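Plornari behebt Greiffehler bei Handgreifern: Alle Arbeitsplätze in Jadbridge wieder in Betrieb

Mittwoch, 30. Juli | Pressestelle Plornari
Lesezeit: 2 Minuten

Jadbridge. Die Textilgruppe von Plornari faltet wieder! Nach einer Unterbrechung von 13 Tagen sind alle Arbeitsplätze freigegeben, an denen Menschen mit Handgreifern Kleidungsstücke falten und so die Bewegungsdaten für das Faltsystem Kiều aufzeichnen. Der Fehler, der im Juni zum Stillstand geführt hatte, ist gefunden und behoben.

Aufgefallen war er beim Falten dünner Baumwolle. Einzelne Greifer meldeten geschlossene Finger, obwohl zwischen den Spitzen noch ein Spalt von einigen Millimetern stand. Der Stoff rutschte heraus, die Aufzeichnung lief weiter, und in den Daten stand ein sauberer Griff, den es nie gegeben hatte. In einem Fall zog der Antrieb nach und klemmte einer Mitarbeiterin den Handschuh ein. Verletzt wurde sie nicht. Noch am selben Nachmittag ließ Projektleiterin Estela Cisternas sämtliche Geräte abschalten.

„Das war ein unangenehmer Tag und danach eine richtig spannende Zeit“, sagt Cisternas. „Wir haben jeden Greifer geöffnet, und plötzlich standen Leute aus drei Abteilungen um einen Tisch und diskutierten über eine Feder!“
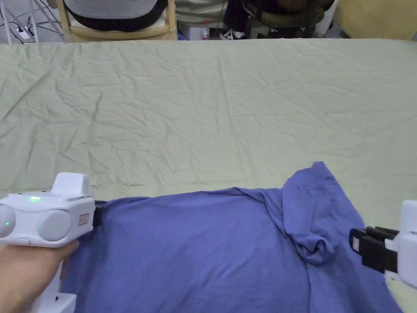

Ein Handgreifer an jeder Seite: blaues T-Shirt auf grüner Unterlage beim Falten.

Die Ursache lag im Zusammenspiel zweier Bauteile. Eine Rückstellfeder verlor bei Dauerbetrieb an Spannung, und die Firmware glich die Abweichung beim Einschalten stillschweigend aus, statt sie zu melden. Mit jedem Start verschob sich der Nullpunkt ein kleines Stück. Liên Từ, Entwicklerin beim Zulieferer Bovov, konnte den Effekt nach 20 Einschaltvorgängen auf dem Prüfstand nachstellen.

„Als die Kurve endlich genauso wegkippte wie in den Daten aus Jadbridge, haben wir im Labor gejubelt“, erzählt Từ. „Einen Fehler, den man zuverlässig auslösen kann, kann man auch beheben.“

Alle 65 Greifer haben inzwischen eine verstärkte Feder und eine neue Firmware erhalten. Weicht der Nullpunkt ab, startet das Gerät nicht mehr und muss neu kalibriert werden. Zusätzlich ist die Schließkraft begrenzt, sobald die Finger auf unerwarteten Widerstand treffen.

Rund 600 Aufzeichnungen aus dem betroffenen Zeitraum hat Plornari gesperrt. Sie werden von Hand durchgesehen, und was sich nicht eindeutig klären lässt, wird gelöscht. Der Abschluss der Durchsicht steht noch aus. Einen Prüfbericht mit Messkurven und Schaltplänen stellt Plornari anderen Betreibern baugleicher Geräte auf Anfrage kostenlos zur Verfügung.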